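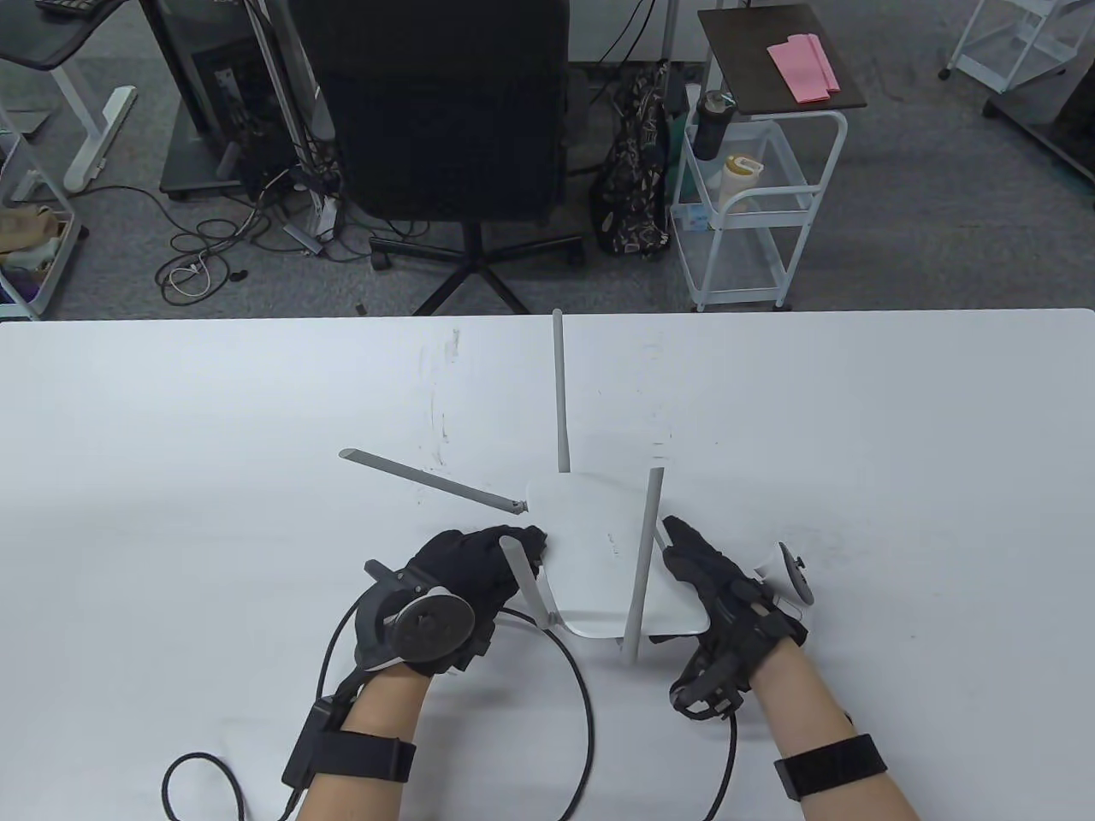 WLAN-Router mit vier Antennen auf weißer Tischplatte.

Start Haushalt Werkstatt Technik Kontakt

November - von Conall Mac Mathúna
Lesezeit: 3 Minuten

Staub auf Kunststoffgehäusen

Gerät vor der Reinigung vom Netz trennen und 16 Minuten abkühlen lassen. Lüftungsschlitze mit weichem Pinsel ausbürsten, immer vom Gehäuse weg. Druckluft nur in kurzen Stößen.

Für Flächen genügen 500 ml destilliertes Wasser mit drei Tropfen Spülmittel. Tuch gut auswringen - Buchsen und Fugen bleiben trocken. Kein Aceton, keine Scheuermilch.

Gelenke zuletzt mit Wattestäbchen abwischen.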